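Dec 19, 2024

1/ I've been learning to repair winter coats for 2 months now and I can't stop talking about it, so here's a thread!

2/ It started with a wool coat from the Dulilbridge thrift store. Gorgeous collar, lining in ribbons. Hòa Tăng (she taught me everything, go say hi to her) told me to leave the old lining in until I'd traced every piece of it. Best advice I've had all year.

3/ Lining fabric: I tried polyester first and it clung to everything. Then I tried viscose twill and wow. It slides over a sweater like nothing. Prewash it though - mine shrank enough that I had to recut both sleeves. 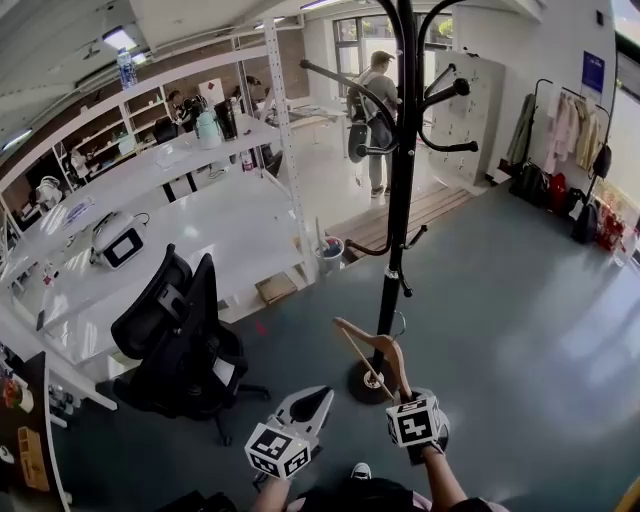
4/ Moth holes! Small ones you can felt shut with a needle and a pinch of matching wool. Steal the fibers from inside the hem, the color match will be perfect. I did a whole cuff in one evening with the radio on.

5/ Buttons: sew a tiny flat button on the inside, right behind the big one. It takes the strain off the cloth. Aldo Carbone showed me this on an old pea coat and I went home and redid every coat I own, ha.

6/ Between wears, brush downward with a natural bristle brush and hang the coat up with nothing in the pockets. I used to carry a paperback in mine and the whole left side sagged.
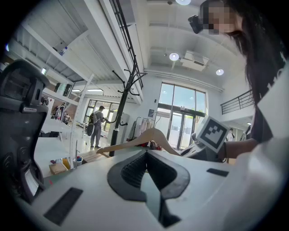

Light wood hanger, black coat stand.

7/ Thread: 100% polyester for seams that get pulled (armholes, pockets), silk for hemming if you can find it. Wax it for buttons. Beeswax, then a quick press with the iron so it soaks in.

8/ Next up is a shoulder seam on a coat for Uyên Đỗ, and I want to try bound buttonholes by March. If you have a favorite tutorial for those, send it my way, I'll read all of them!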